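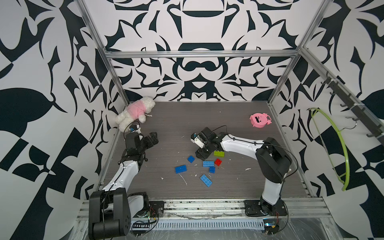
Client wants the working files two months after final payment

Freelance & Contracts > Rights, files, licensing
Page 1 of 1

plumgrid
Joined in March

Good evening to all. I read this forum for a long time but I have not written before, so please excuse me if the subject was already discussed. I searched "source files" and found mostly logo threads, and my case is a little different.

In winter I made a set of illustrations and page layouts for a seed catalog. The client is Moltetti, a small family company, and the work came to me through an agency, Kirnstead, which handled the print side. My fee was 2475 for everything, paid in two parts. The second part came on time and everybody was polite. The contract says that I deliver "final artwork in print-ready form," and this is what I delivered: PDF files, plus flat images for their web shop.

Now the agency writes that Moltetti wishes to have all layered files, "as was understood." I did not understand this. It is not in the contract and not in the emails, I have read them again from the first one. They want to change the colors of some vegetables and use them next year on seed packets.

I have three worries. My layers are not clean. I use some brushes that I bought, and I don't know if I may pass on a file which contains them. And if they can change everything themselves, then there is no next job for me. I had hoped that the packets would be the next job.

What would you answer to them? I would like to stay friendly.

tin_lantern

Check what the contract says about rights before you think about files. They are separate things. You can hand over every layer and still keep the copyright, or hand over one flat PDF and have signed everything away. What did you license them?

Also seed packets are a product. A catalog is promotion. In my book that's a new use with a new fee, no matter who moves the layers around.

plumgrid

Thank you, this is a useful distinction. The sentence is: "The client receives the right to use the artwork in the printed catalog, its reprints, and the online shop." There is nothing about packets or other products. There is also nothing about changing the drawings.

oldmarmot

Then you have your answer. No layered files, no packets, new quote. I charge the full original fee again for working files, and if they complain I charge it anyway. You would be amazed how quickly people discover they didn't need them.

hatchmark_k

Full fee again for a family seed company? Come on. They will find somebody to trace the tomatoes for less and you've lost them.

I do a lot of layout for small publishers and I give the working files to anyone who asks. Always have. It costs me nothing, the file is just sitting there. In return I get called first, because they remember I wasn't difficult. I think half the advice on this board comes from people who would sooner be right than have clients.

oldmarmot

It costs you nothing because you do layout. Someone moving your text boxes isn't going to hurt you. Someone recoloring an illustration badly, with plumgrid's name in the credits, is another matter. I had a poster once where they turned the sky brown. My signature was still in the corner.

hatchmark_k

Fair about the sky. Still think you price like you want them to leave.

tin_lantern

Can we get back to the brushes. plumgrid, most brush licenses let you use the brush in commercial work and forbid you from sharing the brush itself. A painted layer normally doesn't contain the brush, it's only pixels. But if it's vector, and the brush is stored in the document, that can be a different story. Look in the license text that came with the download. If you can't find it, write to the seller.

plumgrid

I looked now. One set is for raster painting and there is no problem. The other is a vector set from Worku, and the license says that the brushes may not be distributed "in editable form." I believe that I can expand the strokes, so they become ordinary shapes. This makes the file very heavy, and it is slow work because there are many leaves.

I also want to reply to hatchmark_k. I don't wish to be difficult, and I understand your way. But I am from a country where such requests are usually a small test, to see if you will give a thing for free, and afterward there comes a bigger request. Maybe here it is not so. I can't tell from the email.

bluepencil_sam

I worked on the agency side for years (not Kirnstead, never dealt with them) so I can give you the view from there. When an account person writes "as was understood," nine times out of ten the client asked on a phone call, the account person said "sure, no problem," and now they have to get it out of you without admitting that. The client very likely has no idea there is a disagreement.

So don't argue about who understood what. Send a short, cheerful message with options and prices. Option one, you do the color changes and prepare the art for packets. Option two, you prepare a clean layered file, strokes expanded, with a license for packets. They pick. The account person gets something to forward, and that is all they want in life.
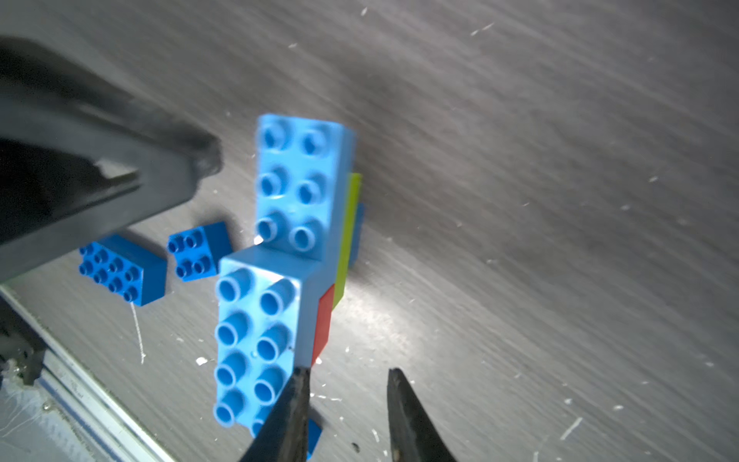 And please put an end date on it. Say the prices are valid for a month. Otherwise you will be doing this thread again next spring.

tin_lantern

+1 to all of this. I'd add a line on print quantity for the packets too.

plumgrid

This I like very much, it sounds polite and it is also clear. May I ask what numbers you would write? I am thinking 500 for preparing the clean files, only the work, and the license separately. For the license I have really no feeling.

bluepencil_sam

500 for prep is fine if you know your hours. For the license I'd go by how many varieties they plan to put on packets and for how many years. Ask them that first. I wouldn't name a number until they've answered, because you could be quoting for four packets or for the whole catalog.

oldmarmot

500 is low. I've seen your description of the leaves.

hatchmark_k

500 is fine.

mirepoix_type

Different experience here, for what it's worth. I had the same request from a bakery in Clerau and I sent them a file with only the color areas editable and the line work merged on top. They could change the red to orange and nothing else. They were perfectly happy, they never wanted more than that. Maybe ask what exactly they need to change? "All layers" is often just the only word they know for it.

plumgrid

I had not thought of this possibility. With the vegetables it could work, the line drawing is already separate for almost all of them. Only the pumpkins are painted in one piece.

I have written to the agency this evening. I asked how many varieties, for how long, and which colors they want to change, and I said I will gladly send a proposal when I have the answers. I did not mention the word "understood." I will write here what they reply.

hatchmark_k

Good email. Let us know.

plumgrid

Small update. They answered before lunch. It is 12 varieties, for two years, and they would prefer that I do the color changes myself, because their own person has left. The agency lady was very kind. So I make now a quote for the packets, with the layered files as an extra line that they can take or leave.

One more thing I should ask: for the packets, do you give the same file resolution as for a catalog page, or do you ask the printer first?

tin_lantern

Ask the printer first. Get their template too, the glue flap is never where you expect.

oldmarmot

And put the two years in writing.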